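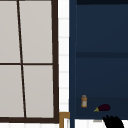 ACTA DE LA REUNIÓN ORDINARIA DE LA COMUNIDAD DE PROPIETARIOS RESIDENCIAL MURIS

Fecha: 6 de julio de 2022
Lugar: sala de reuniones de la planta baja
Preside: D.ª Natalie Cheetham
Secretaria-administradora: D.ª Ingegerd Rønning

Comprobada la existencia de quórum en segunda convocatoria, la Sra. Presidenta declara abierta la sesión y se procede a tratar los asuntos incluidos en el orden del día.

1. Lectura y aprobación del acta anterior

Se da por leída el acta de la reunión celebrada en febrero, remitida en su momento a todos los propietarios. La propietaria del 3.º B solicita que se corrija la referencia al trastero, que figura como anejo al 3.º A. Con dicha corrección, el acta queda aprobada por unanimidad.

2. Contrato de mantenimiento de las persianas enrollables de los locales y del acceso al patio

La Sra. Rønning informa de que el contrato suscrito con Hadness vence al término del presente ejercicio y de que, conforme a la cláusula de prórroga, cualquier modificación debe comunicarse por escrito antes del vencimiento. Se han recibido dos ofertas alternativas, presentadas por Ernuvent y por Engebretsen, cuyas copias se unen a la convocatoria.

La oferta de Ernuvent asciende a 668 euros anuales, impuestos no incluidos, y comprende dos revisiones ordinarias, engrase de guías, ajuste de los muelles de compensación y desplazamiento en horario laborable. Quedan excluidos los motores y las lamas dañadas por golpe. La oferta de Engebretsen no detalla el precio de las salidas urgentes, por lo que se acuerda no valorarla hasta que se complete.
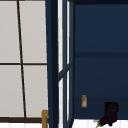
El titular del local 7 manifiesta que la persiana de su establecimiento se ha detenido a media altura en varias ocasiones y que los avisos al servicio técnico se atendieron con retraso. Pide que el nuevo contrato fije un plazo máximo de respuesta. La Sra. Presidenta considera razonable la petición y propone que dicho plazo conste expresamente en el documento que se firme.

Sometida a votación la contratación de Ernuvent, condicionada a la inclusión del plazo de respuesta, se aprueba por mayoría, con el voto en contra del titular del local 2, que prefiere mantener el contrato vigente. Se faculta a la Sra. Presidenta para la firma y a la administración para notificar a Hadness la no renovación.

3. Sustitución de la cerradura de la persiana del patio

Se expone que la cerradura actual presenta desgaste en el bombín y que la copia de llaves no está controlada. El presupuesto de sustitución es de 350 euros, con cargo a la partida de reparaciones menores. Se aprueba por unanimidad. Cada vivienda y cada local recibirán una llave, previa firma del correspondiente recibo; las copias adicionales deberán solicitarse por escrito a la administración y serán abonadas por el solicitante.

4. Horario de apertura y cierre de las persianas

Leído el escrito de los propietarios del 1.º A relativo al ruido en las primeras horas de la mañana, se debate la conveniencia de establecer un horario. Los titulares de los locales señalan que el reparto de mercancía no siempre depende de ellos. No se alcanza acuerdo y el asunto queda pendiente para la próxima reunión. Entretanto, se solicitará al servicio de mantenimiento que informe sobre la posible colocación de topes de goma y perfiles antivibración en las guías.

5. Ruegos y preguntas

Se ruega a los usuarios del patio que no fuercen manualmente la persiana cuando el motor esté en marcha.

Se pregunta por la factura de la última reparación del final de carrera. La Sra. Rønning responde que se encuentra contabilizada y a disposición de los propietarios en el despacho de la administración.

Y no habiendo más asuntos que tratar, se levanta la sesión, de la que se extiende la presente acta.

V.º B.º La Presidenta: Natalie Cheetham
La Secretaria-administradora: Ingegerd Rønning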